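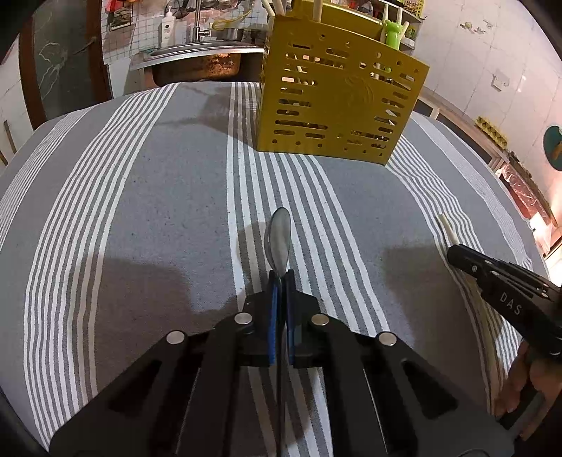

Bought the yellow one in May and my mother in law asked for the same thing by the end of the week. Forks don't tangle any more, wish it came with a lid though.

Kitchen & Table > Storage > Utensil Holders > Griltis

Shop New in Table linen Storage Sale Help

Griltis utensil holder, mustard yellow
by Kurnlow

Item 1725. In stock. Ships from the Zudico warehouse in 3 working days.

Boxy holder for the table or the counter. Spoons, forks, knives, the odd spatula if its not too long. Slots and small round holes in the front, openings on the side too, so air gets through and you can see roughly what's left before you send someone back to the drawer. Embossed curve on the front, very faint, shows up better in side light.

Good for family meals where everybody helps themselves. Also buffets, office kitchens, the camper. Takes a full set for a table of 11 in our own test, teaspoons included, but pulling one out gets fiddly at that point. Fewer is nicer.

Using it
Handles down, bowls and tines up. Knives the other way, blade down please.
Let everything dry first. Air holes help but they are not a drying rack.
Heavy ladles will tip it if they're all on one side.

Cleaning
Warm water, dish soap, soft brush for the slots. Old toothbrush is fine. Crumbs collect in the bottom corners so turn it over and tap it out once in a while. No scouring pads, they dull the yellow. Dishwasher: top rack only, and skip the heated dry.

Color
Mustard, on the warm side. Goes well with grey and white, which is how we set it on our own table. The grey striped cloth is woven and sold seperately, see Benkirane under Table linen. It does pick up lint, give it a shake before guests. Spoons not included with the holder either, we get asked that a lot.

Other colors
Mustard is the only one we have right now. White is sold out, next delivery not confirmed. Email us and we'll put you on the list.

Returns
30 days, unused, in the original box. Arrived cracked? Send us a photo of the box and the holder within the first week and a new one goes out, no need to mail the old one back. We pay return shipping on faulty items only.

Page updated August 2022. Prices on the checkout page are the right ones if the two dont match.

Contact | Shipping | Returns | © Zudico | Back to top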